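Subject: Re: [growers-list] Hydration and holding times for mixed bunches
Date: April 7, 2020

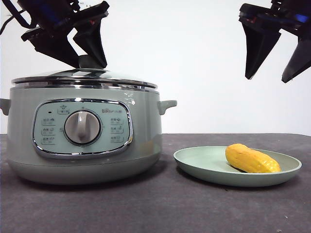

Green multicooker with a steel lid

Replying to the list because two people wrote to me off it with the same question.

On an earlier thread, the Narerthorpe stall wrote:

> We have started doing hand-tied bunches for local delivery and
> are losing more stems than we expected between cutting and the
> customer's door. Tulips and ranunculus hold fine. The hellebores
> flop overnight and the stocks go yellow at the bottom. We cut in
> the morning, put everything straight in buckets in the packing
> shed, make up in the afternoon and deliver the next day. The
> shed is not heated but it gets sun on one side.
>
> Questions:
> - Does anyone use a holding solution, or just plain water?
> - Is it worth buying a second-hand cooler at our size?
> - How do you wrap for a van with no refrigeration?
> - What do you write on the care card?
>
> We did 20 bunches last week and would like to do more for
> Mother's Day orders in May if we can get this right.

I'll go through these in order. We are a small place too, at Clotside, with one cooler and one van, so this should be close to your situation.

Solution or plain water. We use a hydrating solution for the first four hours after cutting and then move the stems to a holding solution. For years we used plain water for everything and it was all right for tulips and daffodils, which don't need much. It was not all right for anything with a hairy or soft stem. Stocks in particular foul the water fast. Strip them higher than you think you need to, give them their own bucket, and change it the same day. The yellow leaves you mention are probably partly age at cutting. We stopped cutting stocks once more than half the florets are open and the complaints dropped off.

Hellebores are a separate problem. If you cut them when the flower has just opened they will flop whatever you put them in. Wait until the seed pods have started to form in the center and the stamens have dropped. They are still good looking at that stage and they last much longer. If you have to use younger ones, float the heads in a bowl and tell the customer that's what they are for.

Buckets. Wash them with dish soap and a brush, rinse with a weak bleach solution, and dry them upside down. We had a bad run in March that I put down to the anemones themselves, and it was slime in the seams of some old buckets. We threw those out. The Prorska ones with the straight sides have been easier to clean than the ribbed kind, but they don't nest well and take up a lot of shelf.

The cooler. At 20 bunches a week I would not buy one yet. I would first get your buckets off the sunny side of the shed and put something over the window. Then cut earlier, or cut in the evening and let the stems drink overnight. That cost us nothing and did more than I expected. If you do end up buying, check the door seals and find out what the compressor draws before you hand over any money. We paid 700 for ours used and spent nearly as much again on the door and the wiring. Don't store fruit in it. Someone here left a box of apples in over a weekend and we lost most of a batch of snapdragons.

Wrapping for the van. We do this:

Tie the bunch, recut the ends, and put wet paper towel around the bottom four inches. A compostable bag goes over that with a rubber band, then the kraft paper. The bunches stand upright in crates with cardboard dividers so they don't lean on each other in the turns. Laying them flat in boxes saves space, but tulips bend toward the light and up, and they arrive with a curve in them that customers take for wilting.

Keep the van heater off or pointed at your feet. Load in reverse order of the stops.

For vase arrangements we use half an inch of water for the trip and leave a note asking the customer to top it up. The foam ones travel better. We have mostly quit using foam, and now use a ball of chicken wire taped into the container. It takes longer to learn and uses more tape.

Care card. Ours used to be a full page and I don't think many were read. It is now this:

Recut the stems at an angle.
Use a clean vase and cool water.
Take off any leaves below the waterline.
Change the water every two days.
Keep away from sun, heaters and fruit.

We print them on the back of the address label, so there is one less thing to forget.

With deliveries as they are at the moment, we are leaving everything on the step, ringing the bell and standing back. Please get a phone number with every order. We had two bunches sit outside most of an afternoon because the bell was broken and we had no way to reach the house.

The other person who wrote asked about varieties. For early spring bunches we rely on Biswas, the late double tulip in the pale apricot, as the main flower. It is slow to open and doesn't shatter. I ordered lot 1118 from the fall list and it came true to color. If anyone has had the same lot come up mixed, I would like to hear about it before I reorder.

I have a spare sheet of the cutting stages we use for about a dozen crops and can send it to anyone who asks. It is handwritten, so it would be a scan.

Clotside flowers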